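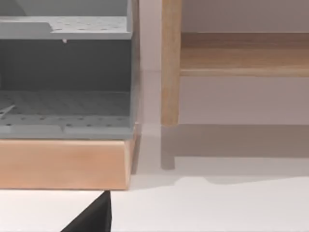 Anhang 1: Grauer Organizer mit gelochten Ablageflächen (Rendering)

Ticket: Reihenfolge der Bilder in der Hochzeitsgalerie falsch
Produkt: Suvisness Galerie, Modul Zeitleiste
Gemeldet von: Tudor Lungu
Galerie: Hochzeit Herrero, Ganthorpe
Priorität: mittel, nach Rückfrage hoch
Status: gelöst, Nacharbeit offen

Fehlerbeschreibung (Kunde)

Galerie im Mai angelegt, Bilder von zwei Kameras. In Lightroom ist die Reihenfolge korrekt. Nach dem Upload in die Galerie stehen die Bilder der zweiten Kamera an der falschen Stelle: Der Ringtausch erscheint vor dem Einzug, die Gruppenfotos liegen mitten in der Trauung. Neu hochladen hat nichts geändert. Das Brautpaar hat den Link noch nicht. Beim Album wird es eng, die Auswahl soll über die Schnittstelle an Mimell gehen und übernimmt dort die Reihenfolge der Galerie.

Erste Rückfrage (Support)

Bitte angeben:
– Sortierung der Galerie (Aufnahmezeit, Dateiname oder manuell)
– Exporteinstellung für Metadaten
– Zeitzone im Benutzerprofil und in der Galerie
– je eine Originaldatei und eine exportierte Datei pro Kamera

Antwort Kunde

Sortierung nach Aufnahmezeit. Metadaten beim Export: alle. Zeitzone im Profil Berlin, in der Galerie »wie Profil«. Dateien liegen bei. Beide Kameras wurden vor der Trauung nach dem Telefon gestellt, die Uhrzeit auf den Displays war gleich.

Analyse

Geprüft wurden die Felder DateTimeOriginal, OffsetTimeOriginal und XMP CreateDate.

Kamera A: DateTimeOriginal entspricht der Ortszeit. OffsetTimeOriginal ist +02:00. XMP CreateDate stimmt überein.

Kamera B: DateTimeOriginal entspricht ebenfalls der Ortszeit. OffsetTimeOriginal ist jedoch +01:00. Die Sommerzeit war im Kameramenü nicht aktiviert, die Uhr wurde stattdessen von Hand vorgestellt. Die Anzeige auf dem Display ist dadurch richtig, der gespeicherte Abstand zu UTC nicht.

Die Zeitleiste rechnet alle Aufnahmen vor dem Sortieren in UTC um, sofern ein Offset vorhanden ist. Bilder aus Kamera B werden deshalb 60 Minuten zu spät eingeordnet. Lightroom sortiert im vorliegenden Katalog nach der reinen Ortszeit und zeigt den Fehler nicht.

Passt nicht zur Meldung: Laut Kunde steht der Ringtausch zu früh. Nach der Rechnung oben müsste er zu spät stehen, falls er mit Kamera B aufgenommen wurde. Rückfrage gestellt.

Antwort Kunde

Stimmt, der Ringtausch ist von Kamera A. Der Einzug ist von Kamera B, ich stand vorne und die zweite Kamera war am Gang. Gruppenfotos: teils A, teils B. Die in der Trauung sind von A.

Bewertung

Einzug (B) wird nach hinten verschoben, Ringtausch (A) steht dadurch davor. Damit erklärt. Die Gruppenfotos von A liegen an der richtigen Stelle, dazwischen stehen die verschobenen Bilder der Trauung von B. Das Fehlerbild ist vollständig auf den Offset zurückzuführen.

Versuch 1: Galerie auf feste Zeitzone umstellen

Einstellung »wie Profil« auf »Berlin« geändert, Index neu aufgebaut. Ergebnis: keine Änderung. Die Galerie-Zeitzone beeinflusst nur die Anzeige und wird beim Sortieren nur für Dateien ohne Offset verwendet.

Versuch 2: Aufnahmezeit in Lightroom korrigieren

Kunde hat die Bilder von Kamera B im Katalog um eine Stunde zurückgesetzt und neu exportiert. Ergebnis: Reihenfolge in der Galerie korrekt, im Katalog nun falsch. Außerdem zeigt die Galerie unter den Bildern von B eine falsche Uhrzeit. Als Dauerlösung nicht geeignet, Änderung vom Kunden zurückgenommen.

Versuch 3: Offset in den Exportdateien berichtigen

Mit ExifTool auf einer Kopie des Exportordners von Kamera B:

exiftool -OffsetTimeOriginal=+02:00 -OffsetTime=+02:00 -OffsetTimeDigitized=+02:00 ORDNER

Die Aufnahmezeit selbst bleibt unverändert. XMP CreateDate enthielt in den Exportdateien von B ebenfalls den alten Offset und wurde in einem zweiten Durchlauf angepasst. Danach die Bilder von B in der Galerie gelöscht, Papierkorb geleert und neu hochgeladen.

Der Papierkorb ist zu leeren, bevor der Upload beginnt. Bleiben die alten Dateien dort liegen, erkennt das Modul gleiche Dateinamen und übernimmt den vorhandenen Zeitindex. Vermutlich blieb der erste Neu-Upload auch deshalb ohne Wirkung, wobei die Dateien damals ohnehin unverändert waren.

Ergebnis: Reihenfolge korrekt, Uhrzeiten korrekt. Vom Kunden für Einzug, Trauung und Empfang bestätigt.

Nachmeldung Kunde

In der Albumauswahl für Mimell sind 9 Bilder noch in der alten Reihenfolge. In der Galerie selbst stimmen sie.

Analyse Nachmeldung

Die Auswahl wurde vor der Korrektur gespeichert. Gespeicherte Auswahlen halten eine eigene Positionsliste und werden durch einen neuen Index nicht verändert. Vorgehen: Auswahl öffnen, Menü »Sortierung«, »Aus Galerie übernehmen«, speichern, Übertragung erneut anstoßen. Favoriten und Kommentare bleiben dabei erhalten, manuell gesetzte Doppelseiten gehen verloren. Kunde informiert, Doppelseiten waren noch nicht angelegt.

Übertragung um 16:40 Uhr erneut ausgeführt. Reihenfolge bei Mimell laut Kunde in Ordnung.

Empfehlung an den Kunden

Sommerzeit bei Kamera B im Menü einschalten und die Uhr danach erneut mit dem Telefon abgleichen. Vor dem nächsten Auftrag mit beiden Kameras ein Testbild aufnehmen und die Offset-Felder vergleichen. Der Abgleich der Displays reicht dafür nicht aus.

Intern offen

– Hinweis im Upload-Dialog, wenn Dateien einer Galerie unterschiedliche Offsets enthalten
– Hilfetext zur Galerie-Zeitzone ergänzen (wirkt nicht auf Dateien mit Offset)
– Verhalten des Papierkorbs bei gleichen Dateinamen an die Entwicklung gemeldet, Rückmeldung steht aus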